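Subject: Re: [kumetti-demos] Simulated tabletop set, call for contributions
From: Moataz Tazi
Date: 27 March 2019

Dear members,

The Faltham office has now opened the tabletop set to all contributing sites. Each site is asked to record 50 demonstrations using the organizer and mugs on the marble table. 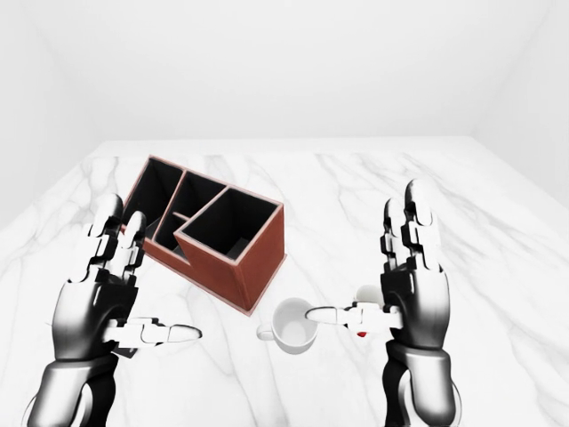
Operators should start with both hands open and upright. Episodes longer than 30 seconds will be returned to the site — please trim them before sending.

Ashour wrote:
> Are we to keep both mugs in every layout, or may the red
> one be left out?

Both should be kept. Their positions may vary. 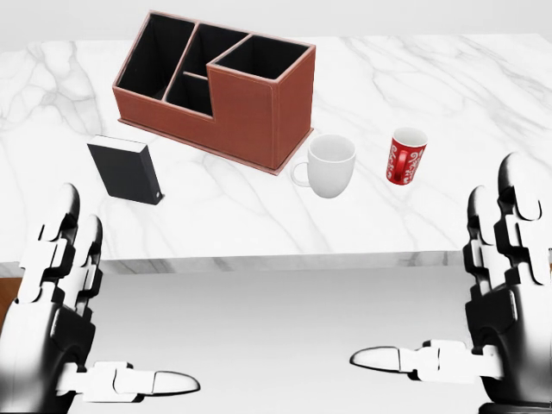

Dallico adds that failed grasps should also be sent in, under a separate label, as the learning system was short of them in the last round.

Grasps on the red mug may be taken at the rim or the side, with the colour settings left unchanged. 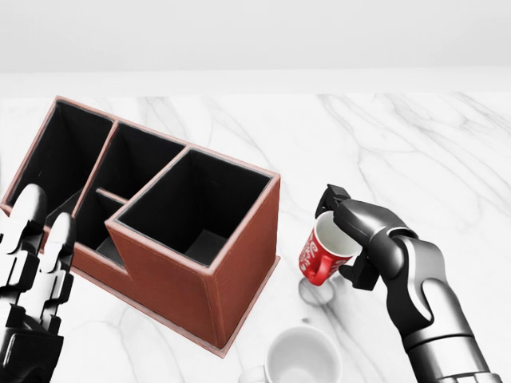

SUBMISSION

Uploads go to the Kumetti server in batches of 13 or fewer.

Regards,
Moataz Tazi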